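## Neue Hausregeln für die zweiarmigen Arbeitsplätze

Ab November gilt in der Halle Undholm die überarbeitete Arbeitsanweisung für das Greifen und Umsetzen kleiner Teile. Sie löst das Merkblatt aus dem Projekt Clotent ab und betrifft alle Tische mit zwei Armen.

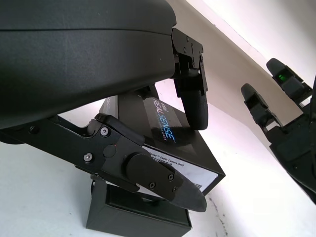
Verpackte Ware wird bis zur Freigabe durch die Aufsicht nur mit der niedrigsten Kraftstufe gegriffen. Der Grenzwert liegt bei 42 Prozent der Nennkraft und ist in der Steuerung Ritchie hinterlegt. Gegriffen wird an den Kanten, das Etikett muss für die Erfassung zugänglich sein. Bei der schwarzen Schachtel der D455 sitzt es auf der Stirnseite, und die Finger halten sie so, dass die Typenbezeichnung lesbar bleibt. Die zweite Hand wartet währenddessen mit Abstand.

Für die Übergabe von Hand zu Hand ist ein eigener Freigabeschritt vorgesehen. Er steht in Abschnitt 3 der Anweisung.
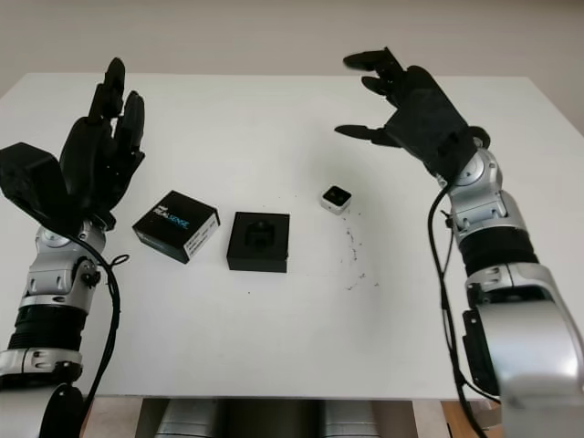
Zur Tischbelegung: Zwischen den Teilen muss Platz für eine geöffnete Hand sein, Werkzeug und Unterlagen kommen vom Tisch. Kabel am Handgelenk werden vor jeder Schicht auf freie Bewegung geprüft. Sie hängen, wie an beiden Armen zu erkennen, neben dem Unterarm herab und dürfen sich bei keiner Drehung um ein Teil legen. Krümel und Abrieb auf der weißen Platte werden vor dem nächsten Durchgang abgewischt.

Die Fingerbeläge werden nach bis zu 300 Griffen kontrolliert, Befunde gehören in das Formblatt 2167. 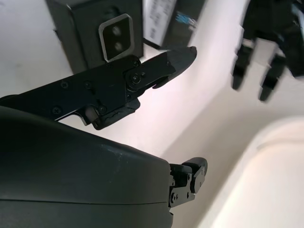 *Redaktion Flaserus-Rundbrief | 24. August 2022*

Bei Arbeiten mit beiden Händen im selben Bereich gilt künftig die reduzierte Geschwindigkeit. Wer eine Ausnahme braucht, beantragt sie schriftlich vor Beginn der Schicht. Die Unterweisung dauert 81 Minuten und muss bis zum Inkrafttreten absolviert sein. Anmeldungen nimmt das Hallenbüro in Undholm entgegen, dort liegt auch die gedruckte Fassung aus.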